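Chapter 4
Textiles in Daily Use

In this chapter you will learn:
how household cloths are made and finished
why the same cloth behaves differently in different rooms
how to plan and record a simple wear survey

4.1 Why study ordinary cloth?

Most of the fabric in a home is never worn. Towels, tea cloths, napkins, curtains and bedding make up the larger share by weight, and they are washed far more often than coats or jackets. When Krisztina Bíró surveyed homes in the town of Flatham, she listed 1,051 separate textile items that were not clothing. Nearly 60 per cent of them were made of cotton or a cotton blend.

The survey asked three questions of each item: what it was made of, how often it was washed, and where it was kept between uses. The third question had been added late, at the suggestion of Zdislava Slanina, and it gave the most useful answers. Cloths kept folded on an open surface faded along the folds. Cloths kept in drawers faded evenly, but were more likely to smell musty by December.

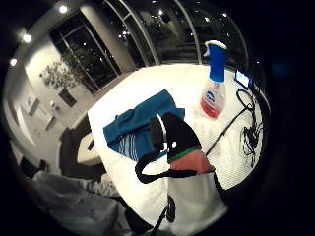
Figure 4.1 A folded cloth with a striped band on a round table.

Stripes on a plain cloth are usually made in one of two ways. In a woven stripe, coloured yarns are set into the warp or the weft, and the colour shows on both faces. In a printed stripe, the colour is laid on one face after weaving and the back is paler. A quick look at the reverse will normally settle the matter. Woven stripes keep their edges for longer, and for this reason the Torkier mill stopped printing its table cloths and went back to the loom.

4.2 Light and colour

Dyes are broken down by light, and the damage adds up over time. A cloth left in a bright window for 31 days may change more than one kept for a year in a cupboard. Lamps do less harm than sunlight, but they are often left on for long periods – in shops, halls and offices especially – and their effect should not be ignored. When recording a room, note the type of lighting, where it is placed and the hours it is in use.
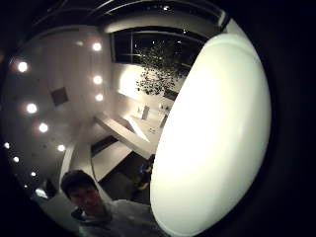
4.3 Planning a wear survey

Choose one type of item and keep to it. The Farooqui method, used in the rest of this chapter, takes a single cloth through repeated washes and tests it at set points. Before you begin, write down:

the fibre content, copied from the label
the length and width before the first wash
the colour, matched against a printed card
the place where the cloth will be kept

Measure again after every fifth wash. Lay the cloth flat and do not pull it – a stretched cloth will give a false reading.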